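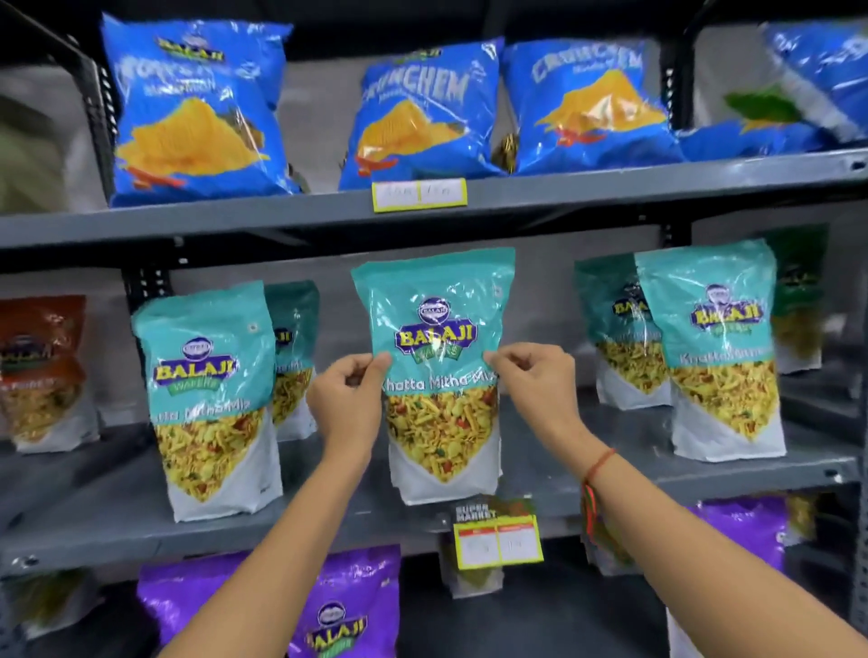
Shelf notes, Kirkstead store, snack bay
Wednesday, November 24, 2021

Gray metal unit, snack aisle. Worked the middle shelf first, the Balaji Khatta Mitha Mix. Teal bags, stand-up type, set in two loose rows. Handled by the top corners, one hand per side. Grip lower down and the sev gets crushed against the shelf lip.

Spacing: rear row drifts back whenever the front row is restocked in a hurry. Set the front row by the shelf lip and the rear row by the front row. Logo to the aisle. Left the reddish-brown Balaji bag at the left end of the same shelf and the green one at the right end. The green sits in shadow behind teal stock. Needs its own facing, or a move to the Brelach bay where the light is better.

Top shelf is blue bags, leaning. Tried a card divider from the Flernar kit. It holds three bags upright and gives way on the fourth. Cut the next one 11 mm taller.

Count for the full bay after the work, all lines: 394. Sheet from the last count said 37 fewer. Most of the gap is probably the carton that was booked to Kivi and unpacked here. Not confirmed – check the delivery slip before changing the sheet.

Date check done on the teal bags only. Rotated older stock forward. Blue still to do.

Time on the middle shelf, 9 minutes with facing, longer than the plan allows. Most of it went on straightening the rear row, which has to be reached over the front one. A pull-forward tray would fix that. Ask Flernar for the shallow size, the deep one fouls the upright.

Open: divider height, green facing, delivery slip, dates on blue.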